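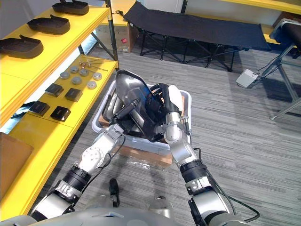 Two hands on one big part

My last post was on picking small parts from a tray, and Eimear Ó Ceallaigh wrote to me that small parts are the easy half of the problem. She is right. This month we worked on the other half: a large, curved and shiny shell that must come out of a bin with both hands at the same time.

A shell like this gives trouble in two ways. The black gloss reflects the lamps, so the depth values from the camera have holes in them. And the two hands are connected through the part, so when one hand is a little late, the other one pushes against it.

Our method we call Lirier. One arm is the leader and follows the planned path. The second arm does not have a path of its own. It tries to keep the squeezing force between the palms constant, and it corrects its position from that. Clodagh Ó Néill wrote the first version of the controller in April, and I only changed how it behaves in the first moment of contact.

We trained on 1,419 recorded lifts and then tested on 217 new ones. With two separate paths, which was our old method, we had 32 failed lifts in the same test. With Lirier we had 3. All three happened when the shell was lying very close to the wall of the bin and the fingers could not get behind it.

I should say what we did not test. There was only one type of shell, and the bin always stood in the same place on the floor. Clodagh wants to move the bin between the lifts, and I want to try a heavier part first. We will discuss it on Saturday.

The force plots need some cleaning before I can show them. I will put them in the next post, together with the settings for the second arm.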